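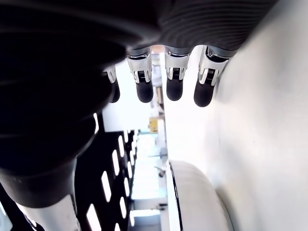

How long do you leave the first coat before you put on the second?

Four hours, longer if it's cold.

My sister wrote that on the back of the receipt and stuck it to the door with masking tape. Then she drove back to Lellwood, where she had a shift, and left me with the room.

It was Mum's sewing room. Before that it was mine, and before that, according to the agent, it would have been a sleepout. The agent wanted it white. She wanted the whole house white, but she said if we could only manage one room it should be this one, as the green made it look smaller than it was. A bloke from Nokley had quoted us $2,000 to do the room and the hallway. My sister said we could do it ourselves for the price of the paint and a couple of rollers.

The paint was Iltis 501, low sheen. The man at Dogbe Hardware had said it was a white that forgave you. I didn't ask him what for.

I'd already washed the walls with sugar soap the night before. The water came off brown, then grey, then a sort of weak tea colour, and I stopped there. I filled the holes where the pattern rack had hung. I filled the dent behind the door. There was a row of tiny holes at hip height along the window wall that I couldn't account for until I remembered she used to push her pins into the plaster when her mouth was full of them. I filled those too, with my fingertip, and when they were dry I sanded them and they were gone.

It was July and the house had no heating to speak of. I started cutting in at nine, along the skirting first, which my sister says is the wrong order. She'd have done the cornice first. She wasn't there.

By eleven I had three walls done. The green showed through in bands wherever the roller had been running dry, and it looked worse than when I'd started. I rang my sister on her break.

"It looks terrible," I said.

"It's the first coat. Have you got the window open?"

"It's freezing."

"Open the window."

I opened the window. The neighbour's dog came to the fence and had a look at me and went away again.

The fourth wall was the one with the wardrobe. We'd meant to shift it together but she'd run out of time, so I emptied it to make it lighter. Most of it was fabric, folded, with a slip of paper pinned to each piece saying how much there was and what it was for. Kitchen curtains. Blouse. Skirt, lined. One said "for the girls, Christmas", and it was a red check I'd never seen before. There was enough for two dresses if the girls had been about six. I put it on the pile for the op shop, then I took it off the pile and put it in my car.

When the wardrobe was empty I walked it out from the wall, one corner and then the other. Behind it the green stopped. Whoever had painted the room last had gone up to the sides of the wardrobe and around the top and left it at that, and inside the outline was the old colour, a yellow like custard powder. My yellow. I'd picked it myself from a card when I was eight and hated it by the time I was ten.

It was Mum who had painted the room green. She did it the winter after I moved out. I'd been a bit hurt about that, how fast she did it, though I never told her. I stood there and worked out that she must have done it on her own, because Dad was away at the mine by then, and that she couldn't have shifted the wardrobe any more than she could have shifted the house.

There were pencil marks on the yellow down near the skirting. I got on my knees for a look. They weren't heights or anything like that. They were sums, a column of them in my writing, with a wrong answer at the bottom, 152, and a line through it. I suppose I'd been under the desk. I suppose I'd run out of paper, or I'd wanted to write on the wall and needed an excuse.

I had the phone in my pocket and thought about taking a photo of it. Then I washed that bit of wall, with the same bucket and the same sponge, and the pencil went grey and spread and mostly came off. I had lunch while it dried. I had a cheese sandwich and an apple in the car with the heater going and the red check on the seat beside me.

Yellow takes more covering than green does. My sister could have told me that. At one o'clock I put the first coat on it and at five, by the clock on the stove, I put on the second. The light was nearly gone and I had to do the last part with the lamp on the floor, which threw the shadow of my arm up over the ceiling. I couldn't tell whether I was missing spots.

She rang as I was washing out the roller.

"How's it look?"

"White," I said.

"Did you get behind the wardrobe?"

"Yes."

"You didn't have to. It's staying with the house."

I hadn't known that. I said it was done now anyway, and she said fair enough, and asked if there was any paint left over for the hallway.

I told her there was about half a tin.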